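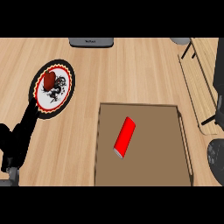 # About Bellbridge

Welcome, and thank you for wandering over to this page, which we know is the one people usually save for last (if they get to it at all). Bellbridge is a small school of military history for grown-ups. We teach evening courses and Saturday walks, and every July we go off to the coast for a summer school that a good many of our students plan their whole year around. You don't need a degree to join us, or any background in the subject. Plenty of people come in having read one big book on a war that caught their interest, and they want somebody to talk to about it. We love those people. Most of us on the teaching side started out exactly that way.

## How we got going

The school was started by Oddur Þorgeirsson, who had spent a long stretch of his working life as a land surveyor and had picked up the habit, on his days off, of walking over old battlefields with a level and a notebook. He'd read in some regimental history that a brigade had "swept up the gentle slope," and then he'd go and stand at the bottom of the gentle slope and find out what it did to his knees. After a while he was bringing friends along, and the friends were bringing their friends, and somebody's brother-in-law suggested that if he was going to talk for four hours every weekend he might as well put out a sign-up sheet.

The first proper course met on Friday nights above a hardware store, with folding chairs and a slide projector that had to be propped up on a dictionary. It was on siege warfare, and it was supposed to last six weeks. It ran well past that, since the class had only just reached the invention of the bastion by the fifth meeting and flatly refused to stop there. We still offer that course, and it's still meant to be six weeks, and we now schedule it at the end of the term so there's room for it to spill over!

The name comes from the old bridge at the end of the street where the hardware store stood. We get asked fairly often whether a battle was fought there. We've looked, believe us, and the best we can offer is an argument over a toll.

## What we teach

We lean toward the ground-level side of things. We do cover generals and governments, and you can't really follow a campaign without knowing who wanted what, but our teachers tend to get most excited about roads, rivers, mud, bread, horses and the time it takes to get a wagon turned around in a lane. If you've ever read that an army "moved up during the night" and wondered how on earth that works with thousands of tired people in the dark, you'll be happy here.

Our regular courses are:

- **Reading the Ground**, our beginners' course, which is mostly about maps, slopes and lines of sight
- **Siege and Counter-Siege**, from medieval walls to the trench lines of the nineteenth century
- **The Army's Stomach**, on supply, rations, forage and camp kitchens
- **Letters and Diaries**, a reading group that works slowly through soldiers' own writing
- **Rivers in War**, on crossings, fords, pontoons and the people who built them

The Army's Stomach deserves an extra word, as it's grown into something of a house favorite. It began as a single lecture on hardtack and salt pork, and then students began turning up with family recipes and ration books, and now it fills a whole term. We talk about what an ordinary soldier was supposed to get in a day, what he did get, what he traded for and what he wrote home to complain about. There's a fair amount of arithmetic in it (mules eat a great deal), but we do it together on the board and it's a cheerful sort of arithmetic.

Letters and Diaries is a much quieter class. We might spend a whole evening on a page or so. People read aloud if they'd like to, and those who'd prefer to listen are very welcome just to listen.

## The summer school at Ikosness

Ikosness is a long, windy headland with an old coastal battery at the far end of it, and for one week in July it's ours, more or less. We stay in the guesthouse at the harbor and walk out to the battery most mornings. There are 104 steps up to the gun platform from the lower path, and there's a longer way around by the farm track for anyone who'd like to skip them. Both routes get you to the same bench and the same view, and the farm track has blackberries later in the season, so those of us who take it feel we've come out ahead.

Mornings are spent outdoors with measuring tapes and copies of the old plans, working out what the gunners could see and what they couldn't. After lunch we go inside for talks and map work. Evenings are loosely organized, and by that we mean somebody usually brings out the Tamatero game.

Perhaps we should explain about Tamatero. It's a made-up valley that Oddur drew years ago as a teaching map, with a river, a couple of villages, one very bad road and a ridge that looks a lot more useful than it is. Students take sides and try to move their forces across it while an umpire hands them late, muddled and sometimes plain wrong reports. It's wonderful for learning how confused a real commander must often have been. Longtime students have strong feelings about the ridge, and we'd ask newcomers to listen politely.

## Our rooms and the library

We've long since left the hardware store. Bellbridge now has two classrooms, both on the ground floor, with a kitchen between them where the kettle is on from half an hour before class. The larger room has the big map tables. The smaller one is used by the reading group, and it has the better chairs.

Down the hall is the Jaiswal Room, our library. The core of it is the Jaiswal collection, a family gift of campaign histories, regimental rolls, engineering manuals and folded maps, many of them with penciled notes in the margins that are sometimes more interesting than the printed text. Students can borrow most of it. The maps have to stay in the room, and we ask that coffee stay out of it. If you're working on something of your own, such as a family member's service or a local fort or a regiment from your town, tell whoever is at the desk, and we'll gladly help you find a place to begin.

## Who comes along

All sorts. We've had nurses, bus drivers, retired teachers, a piano tuner, people who served themselves and people who've never so much as been camping. Some take one course and then go off happily with a reading list. Others have been around so long that they now teach, and we're always pleased when that happens. Classes are kept small enough that you can ask a question without raising your voice.

We do ask that everyone remember what the subject is. It's possible to enjoy a clever flank march on a map and still keep in mind that real people were at both ends of it, and our teachers try hard to hold on to that. Disagreement is welcome and there's a lot of it. We'd just like it to stay friendly enough for everyone to share the cookies afterward.

## Coming to see us

The easiest way to find out if we'd suit you is to sit in on a class. The first visit is free for any evening course, and you're under no obligation to sign up for anything. Walks need booking ahead because of the carpools, and the summer school fills up early, so do get in touch soon if Ikosness appeals to you.

Bring a pencil, and if you're coming on a walk, bring boots you trust. We have spare maps.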